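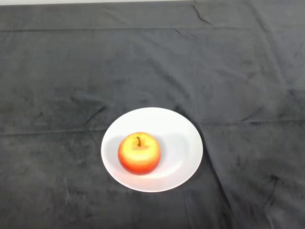 One apple, one plate, and a very long thread about a book.

Okay, friends, I finished The Salt Ledger last night at an hour I won't admit to my mother, and I need to talk about it. Long thread, no spoilers past the first few chapters, I promise. Get a drink.

For anyone who missed my earlier rambling: it's the new one by Beatriz Bragança, set in a port town called Verkham in the winter of a year she never names (I'd guess the 1880s from the lamps and the trains, but please correct me, you know I love it). A customs clerk named Tully is asked to copy out a water-damaged ledger, and he finds a ship in it that never docked.

That's the whole setup, and I went in thinking it would be a cozy little puzzle. Oh my goodness, no. By chapter 3 there's a body in the ice house and Tully has lied to the magistrate, and you completely understand why he did it, and you also want to shake him by the collar.

I should say that I bounced off her first novel, Vollura. I tried it 2 separate times. It's beautiful, everyone says so and they're right, but I could never keep the cousins straight and I kept putting it down to go do laundry. If that was you too, please don't let it scare you away from this one. Much smaller cast!

The thing I loved most is how she writes work. Tully's job is dull and she lets it be dull, with the ink freezing and his sore thumb and the fellow at the next desk who hums. Then one line in a column is in the wrong handwriting and my stomach dropped. Over handwriting! In a list of barrels!

A few of you asked if it's scary. I'd say it's more of a slow, cold worry. There's one part on the harbor stairs that I read with my hand over the bottom half of the page so my eyes couldn't skip ahead, which is a thing I've done since I was a kid with library books. It's not gory, though. My sister can't do gory and I've already mailed her a copy.

Let me be fair and grumble a little. The middle sags. Tully takes a trip inland to see his old schoolmaster and it goes on for 50 pages, and while I liked the schoolmaster (and his terrible soup), I was itching to get back to the water the whole time. I think she needed half of it. You may feel differently, and my book club friend Jo certainly does — she says it's her favorite part and that I have no patience.

Also, the letters between chapters are set in a slanty, old-timey type that is very hard on tired eyes. If you read in bed like me, turn a lamp on.

Now, the widow Kornton. I can't say much without ruining something, but I want a whole book about her. She runs the chandlery, she's rude to everyone, she knows the price of every rope in town, and there's a conversation between her and Tully over a card game that I went back and read again right after I finished it. Nobody says one true thing in that whole chapter and you still learn everything.

Somebody replied asking whether you can guess the ending. I guessed the who, a good while before Tully did, and I was feeling pretty smug about it. I did not guess the why, and the why is what had me sitting on the edge of the tub at that silly hour with the fan running so I wouldn't wake the house.

If you want something to read alongside it, I'd go for any old-fashioned sea story, or a nice thick history of lighthouses if you can find one. I've got one from a yard sale that I've been meaning to open since March, and this may finally be the push I needed.

Audiobook people: I listened to the first 2 chapters in the car and the reader is wonderful, with a low, gravelly sort of voice, and he does the humming clerk with real humming. I switched to paper only because I wanted to flip back and check the ledger pages, and you will want to do that too, so maybe borrow both if your library has them.

Anyway, I'd hand this to anybody who likes a mystery where the weather matters. If you've read it, come talk to me about the last letter, but please put SPOILER at the top so the slow readers don't get mad at both of us. And if you're team schoolmaster, go find Jo, she'll be thrilled to have company.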